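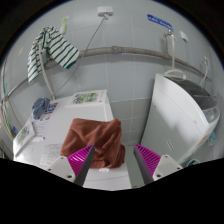
Textile Care, Unit 2: Reading Fabric Before You Wash It
Instructor: Constanza Herrera

Sort by fiber first, then by color. Cotton and linen can take heat and rubbing. Wool and silk can't take much of either. Polyester handles washing well but holds on to oil, so body soil needs longer contact with detergent.

Blends follow the weaker fiber. A shirt that is mostly cotton with a little wool is washed as wool.

Shrinkage

Two kinds matter for this course. Relaxation shrinkage happens when fabric stretched at the mill goes back to its natural size, mostly in the first wash. Felting happens only in wool and other hair fibers – the scales lock together and don't let go.

Dye loss

Reds, browns and dark blues on cotton are the usual trouble. Test an inside seam: wet it, press a white cloth on it for a minute, and look for color. If there is any, wash the piece alone in cold water.

For the lab

Bring one cotton swatch and one wool swatch, 24 cm square, hemmed or zigzagged so the edges don't fray. Mark your initials in a corner with laundry pen. Measure both directions before washing and again after flat drying.

Reading: Gallegos, chapter on finishes. Skip the section on flame retardants – we cover that in Unit 5.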